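## 4. Sealing your stone worktop for the first time

Your Bindum worktop leaves us with a light factory coat, and that's enough to see it through the journey and the fitting, but it does want a proper seal before you start cooking in earnest.
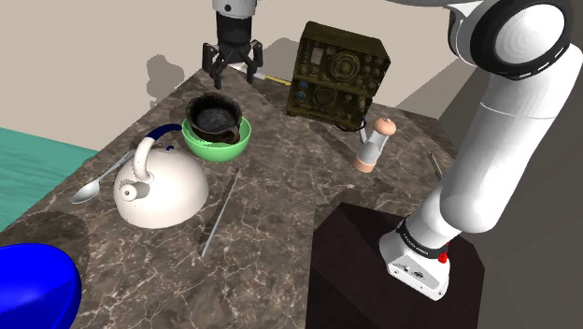

Set aside an evening for it if you can. Friday is a favourite with our customers, as the kitchen can then be left in peace until Saturday lunch (and there's always the chip shop!). You'll need the 400 ml bottle of Drumel sealer from your welcome box, two soft cotton cloths, a bowl of warm water and a drop of ordinary washing-up liquid.

1. Clear the worktop completely, right into the corners, and wipe it down with the warm soapy water. Rinse with a clean damp cloth and dry it well.
2. Leave the stone to air for 2 hours. If it has been a damp sort of day, give it longer.
3. Shake the Drumel gently and try a little on a spot where it won't show, behind the kettle, say. Wait 25 minutes and check that you're happy with the colour.
4. Starting at the far end, pour out a puddle the size of a saucer and spread it in slow, overlapping circles. Work back towards yourself, one arm's length at a time.
5. After 25 minutes, buff away whatever is still sitting on the surface with your second cloth. Don't be shy about pressing.
6. Leave overnight before putting anything back.

**Note:** Worktops in the Moschos range are more thirsty than the rest and need a second coat. Repeat steps 4 and 5 straight away, then leave overnight as before.

**Caution:** Open a window while you work, and keep the sealer well away from the hob and any naked flame. Used cloths should be rinsed and laid flat outdoors to dry, never screwed up in the bin.

**Caution:** Sealed stone still dislikes sudden heat. Please use a trivet under hot pans.

If you run short, the 1000 ml refill can be had from the Hundstead showroom or by post. See section 5 for everyday cleaning.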